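Small boxes deserve more respect. I mean the plain white ones with tiny gray print, the kind you throw out before you've even looked at what was inside!

I spent 4 years packing orders at Zandley (mornings, mostly, next to Jovita Xolalpa, who was faster than me and knew it), and I still can't see a box sitting crooked on a belt without wanting to nudge it straight. People think a bigger carton is safer. I think it's lazy. You end up stuffing it with paper, and the thing inside slides around anyway.

Give me a snug box and a bin with dividers any day.

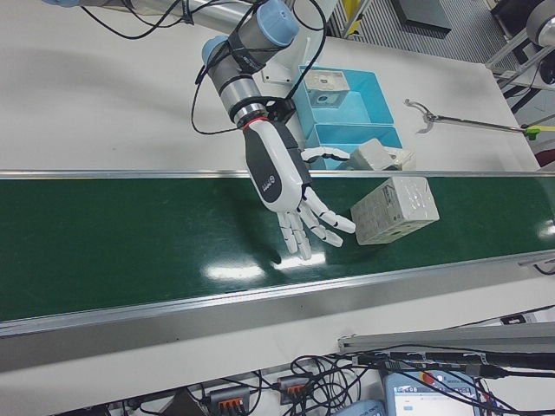

And please, keep the printing small. I don't need a slogan shouting at me from six sides, I need to know what's in there and which way is up. Willy Geerts and I have argued over this for years, and he still wants everything bright orange.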